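Skurthorpe Cut Flowers: Frequently Asked Questions

Last updated: Jan 1, 2018

Where do you deliver?

We deliver to Skurthorpe, Jondgate and the villages between them. Addresses outside that area can collect from our counter on Ferreira Street.

How late can I order?

Orders placed before noon go out the next morning. In December, please allow 2 clear days.

How many stems are in a bunch?

Our small bunches of tulips have ten stems and come in a single colour. Red is the one we sell most of. Larger mixed bunches vary with what the growers send us, so the colours may differ from those on the order page.

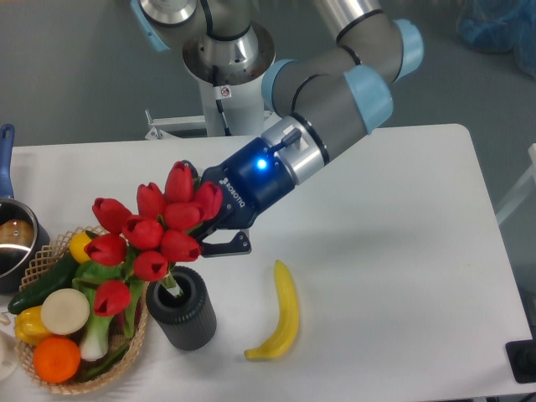

How long will my tulips last?

Up to 6 days in a cool room. Trim the ends when they arrive, use a clean vase with a few inches of cold water, and top it up daily. Tulips carry on growing after they are cut and will bend towards the light. Turn the vase each morning if you want them straighter.

Can I put them in with daffodils?

Stand the daffodils in their own water overnight first. Their sap shortens the life of tulips. Don't cut the stems again before you mix them.

Are tulips safe for pets?

No. They can make cats and dogs ill, and the bulbs are worse than the flowers. Ring your vet if your pet has eaten any.

What if nobody is in?

The driver will leave the box in a shaded spot or with a neighbour. Tell us which you prefer when you order.

What is the Skudska card?

It is our loyalty card. Each order adds a stamp, and a full card gets you a small bunch. Cards can be used at the counter or online and do not expire.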